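Swing mooring or stay on the dock? 36 footer, first season on Cernero

bilge_otter
Joined: March
Posts: 7

Hi all, long time reader. We're giving up our slip at Favano because the fees went up again and I'm just done. The harbor office has offered us a swing mooring on the north side of Cernero, and I have to say yes or no pretty quick. Boat is 36 feet, fin keel, fairly high topsides, so she sails around a lot at anchor.

The mooring comes with a block and ground chain that the office looks after. Everything from the swivel up is on me – riser, buoy, pennants, the lot. I got one quote from the yard for 3,764 all in, fitted, and my jaw hit the floor. Is that normal? I was thinking I'd be in for a third of that.

Main questions are pennant length and whether I go with one line or two.

slackwater_jo
Two. Always two, and make the second one longer so it only takes load if the first one goes. I've had a boat on the north side for years and the wind comes down through the gap by Mamani like somebody opened a door. The boats that get loose over there are nearly always on a single pennant with no chafe gear.

Price sounds steep to me but ask what's in it. If there's a diver and an inspection of the ground chain in there it's less crazy.

ThitimaN
I'm going to disagree with Jo a bit (sorry Jo!). Two pennants on a boat that sheers around will wrap up on each other, and then you've got two lines sawing away where you can't see them. I ran two for a season and came back to a braid. Now I use one heavy one with good chafe gear and I look at it every time I go out. If you do go with two, put a decent swivel under the buoy and check it turns.

Thitima Noiphan, sloop "Ketar"
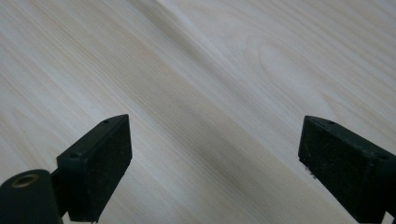
As for length, mine is a bit over twice the height from the water to the bow chock. Shorter than that and she was snatching at the buoy in any kind of chop. Longer and the buoy came knocking down the side of the hull all night, and you will hear every single one of those knocks from the forward bunk.

slackwater_jo
A braid means your swivel was seized. I'll die on this hill.

ThitimaN
It was a brand new swivel! But okay, maybe.

nipon_m
Nipon Meesuk here, I'm on mooring 304, so possibly your neighbor. Get the yard to split that quote into parts and labor. Mine did it without any fuss and I ended up buying the buoy and line myself and just paying for the fitting. Saved a good chunk.

Also ask which type of buoy. I like the kind with the chain running up through the middle, so the buoy isn't part of the load path. Some folks over here have the cheap ones with an eye top and bottom, and I wouldn't hang a dinghy off one of those.

bilge_otter
Okay this is super helpful, thank you. The quote just says "mooring tackle, supply and fit" with one number, so I'll ask for the breakdown. No mention of a diver anywhere. I do like the through-chain idea.

Jo, what do you use for chafe gear? I've got some old fire hose in the garage.

slackwater_jo
Fire hose is great. Lash it at both ends so it can't creep, and leave it long enough to cover both sides of the chock.

nipon_m
+1 on the hose. And go out and look at her after the first real blow, even if it's a pain to get there. Dinghy dock is jammed before 9 am, so go late.

bilge_otter
Will do. Leaning toward two pennants, Thitima, don't hate me – I'll check them for braids. Calling the yard tomorrow and I'll post the breakdown when I have it.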